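입주 전 점검표

비토리아 하말류는 8월 첫 주에 살가두의 집을 넘겨받았다. 열쇠는 2개였고 하나는 맞지 않았다. 관리 회사 노랄루스가 보낸 점검표는 41개 항목으로 되어 있었으며, 각 항목에는 상태, 위치, 비고를 적는 칸이 있었다. 그녀는 오전 10시에 현관에서 시작했다.

1번부터 9번까지는 문과 창이었다. 경첩, 잠금쇠, 실리콘. 비고란은 대부분 비워 두었다. 북쪽 창의 잠금쇠는 반 바퀴에서 걸렸고, 힘을 주면 넘어갔다. 그녀는 '작동함, 저항 있음'이라고 썼다.

바닥은 14번이었다. 대리석, 흰색과 옅은 회색, 옅은 무늬. 줄눈은 어두운 색이고 폭이 좁았다. 그녀는 동전으로 타일을 한 장씩 두드렸다. 속이 빈 소리가 나는 타일은 부엌 쪽 벽에 붙은 한 장뿐이었다. 연필로 모서리에 표시를 하고 위치를 적었다.

점검표의 뒷장은 남겨진 비품 목록이었다. 작성자는 전 세입자 주아나 엔히크스. 글씨는 작고 기울기가 일정했다. 탁자 하나, 테두리 분홍빛 도는 빨강. 작은 걸상 하나, 플라스틱, 같은 계열 색. 걸상 옆에는 다른 펜으로 한 줄이 더 적혀 있었다. '87킬로그램까지 확인함.'

비토리아는 그 숫자를 두 번 읽었다. 제조사 표기라면 끝자리가 그렇게 나올 리 없었다. 누군가 올라섰고, 그 사람의 체중을 알고 있었다는 뜻이었다.

그녀는 노랄루스에 전화를 걸었다. 담당자 다리우스 로만이 받았다.

"비품 목록에 하중 수치가 있습니다. 시험 기록이 있나요?"

"어느 비품입니까?"

"걸상입니다."

자판 소리가 났다.

"기록은 없습니다. 수리 내역에 천장 등 교체가 한 건 있네요. 작업자는 엔히크스 씨의 아버지로 되어 있습니다."

"사다리는 쓰지 않았고요?"

"사다리 항목은 없습니다."

전화를 끊고 그녀는 걸상을 등 아래로 옮겼다. 다리 사이를 잇는 가로대를 손으로 눌러 보고, 좌판의 네 귀를 차례로 눌렀다. 흔들림은 없었다. 신발을 벗고 올라섰다. 손끝이 등갓에 닿지 않았다. 엔히크스의 아버지는 그녀보다 컸을 것이다. 그녀는 내려와 천장 등 항목에 '점등됨, 나사 상태 확인 불가'라고 적었다.

39번은 배수구, 40번은 계량기였다. 41번은 '기타'였고 칸이 다른 것보다 넓었다. 그녀는 목록의 수치 아래에 자기 체중을 적었다가 선을 그어 지우고, '성인 1인, 이상 없음'으로 고쳤다. 서명을 하고 탁자 위에 점검표를 두었다. 걸상은 원래 있던 탁자 가까이로 돌려놓았다. 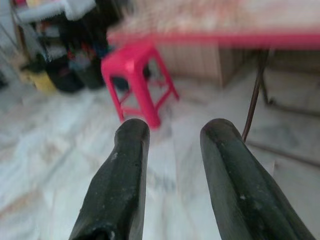
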